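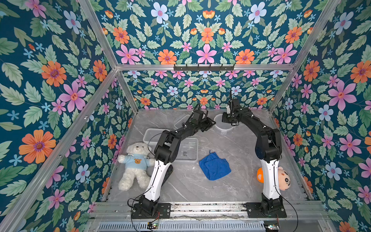 ## Chapter 7: Choosing a Two-Arm Bench Kit

In the earlier chapters a single arm was enough. One gripper can pick up a block, turn it and put it down again. Opening a container, folding a cloth or holding a soft toy while something is taken off it calls for two, and from this point on the exercises assume a pair of arms working over a shared floor.

Most colleges will buy such a bench as a kit. This chapter follows one purchase from first enquiry to acceptance. The product is the Harkus two-arm bench, sold through Furnton, and the buyer is the technical college at Buzatu, where Rungnapa Chaiyaporn teaches the second-year automation course. She compared it with a bench from Danero before placing the order in April.

### 7.1 What a kit should include

A supplier's list can be hard to read, as each firm groups its parts differently. For the Harkus bench, the college was quoted for:

- two arms with parallel grippers
- mounting plates and a front rail
- an aluminium frame with three wall panels
- control boards and cables
- 254 loose fixings, bagged by size
- a printed manual of 179 pages

Objects to handle were left to the buyer. Clear containers, plush toys and a piece of cloth make a good first set. A rigid box keeps its shape when gripped and a cloth does not, so students meet both kinds of problem early. Clear plastic is also harder for a camera to pick out than a solid colour, and patterned walls such as a floral wallpaper give the camera a busy background to cope with.

### 7.2 Reach and overlap

The figure buyers ask for first is the reach of one arm. On a two-arm bench the overlap matters more, meaning the part of the floor both grippers can get to. The Danero bench had the longer reach on paper, but its bases were fixed. Harkus allows the bases to be set at different points on the rail, and Chaiyaporn chose it for that.

Cables need checking at the same time. Move each arm slowly to its furthest point and watch the cable all the way. It should neither pull tight nor drag across the objects.

### 7.3 The acceptance test

Fongchan Srisuk, the college technician, ran 200 trial picks before signing for the bench. She recorded the object, the arm used and the result each time. Her record sheet is the starting point for Exercise 7.1.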